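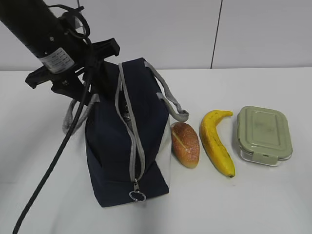 Packing lunches takes me 2 minutes a bag if everything is already on the side, and I have done it most mornings for nine years. I used to think it would be the first job in our kitchen to go to a machine. I write software for warehouse stock at Felport, so people assume I know when the robots are coming. I don't, but I have been reading up on it since June and I've changed my mind about which parts are hard.

Picking things up is further along than I expected. A bread roll, a banana and a box with a clip lid are three different shapes, and a decent arm with a plain two-jaw gripper can get hold of each of them. The banana worried me, as it bruises, but most of the groups I've read practise with plastic food, so bruising doesn't come into it yet. I would like to see somebody try a ripe one.

The bag is the trouble. A lunch bag is soft, the opening moves when you touch it, and the handles flop across the place you want to reach into. I hold mine open with my left hand without thinking. An arm working alone has to manage with whatever gap the bag gives it, and a glass box with a lid needs a fair bit of gap.

Then there is the zip. My younger one couldn't do his until he was four, and he had two hands and a strong interest in biscuits. You need to find the tab, grip it, and pull along the line of the teeth, which bends as the fabric gives. If you pull upwards it jams.
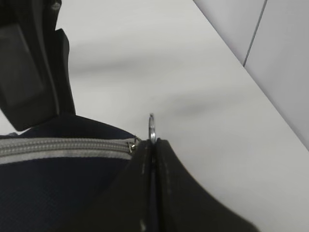 Fingertips on the ring of the zip, with the slider just beside it.

A ring is a kinder thing to grab than the flat little tag on our bags. If I were buying a bag for a machine to use I'd pick one with a ring, and I may do that anyway for my mother, whose hands are bad.

We had a trial of an arm at work last year, from a firm called Harkwood, putting boxed parts into trays. It did 1,233 picks in a shift and dropped 81 of them. That was fine for parts, as they went back round on the belt. Dropped lunches go on the floor, and the dog has them.

So my answer for now is that I'm still packing the lunches. I'd guess a machine will load our dishwasher before it does up a zip every morning without someone standing by. I'm going to have a look at folding next, starting with tea towels.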